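Stevgate Open Day Recordings, README

What this is

Recordings from the two-day open house at the Stevgate workshop in Gostorville, held in March. Visitors steered a robot arm around a snack counter while the rest of the line gave advice. We kept the sessions. If you need clean, expert demonstrations, the main Deven set is what you want, and it has far fewer people yelling "left" in it.

Contents

110 sessions were recorded and 90 are in the release. The missing ones were dropped for dull reasons: no consent form, a full disk, or a driver who let go of the controls to take a phone call and never came back. Sessions are numbered in the order they were started, so the gaps in the numbering are real and you don't need to write to us about them.

Each session folder holds the wrist camera video, the joint positions, the gripper state, and a short text file called notes. The notes were typed by whoever was standing nearest the keyboard. Spelling has been left alone.

The task

Drivers got one spoken instruction, usually something like "pick up the pastry and put it down somewhere sensible." Sensible was never defined, and the notes record some lively differences of opinion. A driver could stop whenever they liked. The youngest was 8, and drove better than most of the engineers, including the one writing this.

The wrist view is the one you will mostly be working with. It is blurry when the arm moves fast, and first-time drivers move the arm fast. 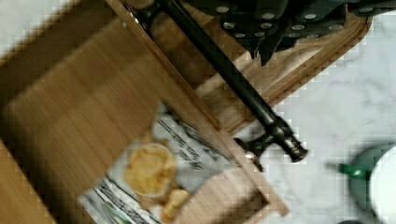

Prapai Rattanakul wrote to us after trying an early copy that the blur didn't bother her half as much as the hesitation. Her model had learned to hover politely over things and wait to be told it was doing fine. She asked for a flag marking long pauses, and version 2 has one, in the column named dither.

Known problems

Audio was never meant to be recorded, and was, and has been removed. The clock on the morning sessions runs slow against the joint log; use the offset in the session header. The success label was filled in by the drivers themselves, who were generous. Milagros Dela Peña relabeled the whole set afterward and was not. Both columns are included.

Credits and contact

Arm and controls by Khunthong. Please cite the release by name and version. Corrections go to the Stevgate front desk, marked for the data shelf, where they are read on most afternoons.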